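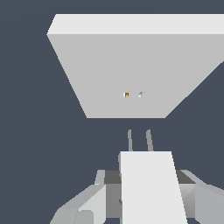
November, Notizbuch Greifervergleich

Heute nur Simulation. Ziel war, den Trondale-Zweifinger und den Fogh-Parallelgreifer mit derselben Handkamera und demselben Regler zu fahren, bevor wir am echten Arm umbauen. Szene wie beim letzten Mal: grauer Block als Tisch, zwei Kleinteile darauf, Hintergrund einfarbig.

Zuerst die Kamera. Aus der Startpose sind die beiden Teile nur ein paar Pixel groß. Das linke erkennt man an der Farbe, ocker und weiß, das rechte geht im Grau des Blocks fast unter. Für eine Lageschätzung reicht das nicht. Die Finger und die helle Platte davor belegen die Bildmitte unten, außen herum noch das Greifergehäuse. Im unteren Drittel bleibt kaum nutzbare Fläche.

Kamerahalter in der Modelldatei um 25 Grad gekippt, dann um 30. Bei 25 sind die Fingerspitzen noch gut drin, bei 30 fehlt die linke, sobald der Greifer ganz offen ist. Bleibe bei 25.

Läufe mit Trondale: 80 Versuche, 46 Griffe gehalten. Die Fehlgriffe liegen fast alle beim hellen Teil. Finger schließen zu früh, das Teil rutscht seitlich weg. Eine höhere Schließkraft hat nichts gebracht, langsamer anfahren schon eher, das habe ich aber nur kurz probiert und nicht gezählt.

Fogh: abgebrochen. Das Kollisionsmodell der Backen ist gröber als die sichtbare Geometrie, der Kontakt kommt deshalb vor der Berührung. Vor einem Vergleich muss das neu vernetzt werden. Die alten Werte aus der Brorkomer-Szene bitte nicht danebenlegen, dort war die Reibung anders eingestellt.

Regler: Cisano-Baustein unverändert übernommen. Beim Anfahren leichtes Nachschwingen im Handgelenk, im Kraftsignal deutlich zu sehen. Dämpfung noch nicht angefasst.

Offen:
- Kollisionsmodell Fogh
- helles Teil einfärben und dieselbe Reihe noch einmal
- Startpose näher an den Block legen
- Auflösung der Handkamera hochsetzen, Rechenzeit notieren

Weitere Einträge
Brorkomer-Szene: Reibwerte und Kontaktparameter
Cisano-Regler, erste Inbetriebnahme
Trondale: Fingerspitzen im Vergleich
Handkamera kalibrieren, Ablauf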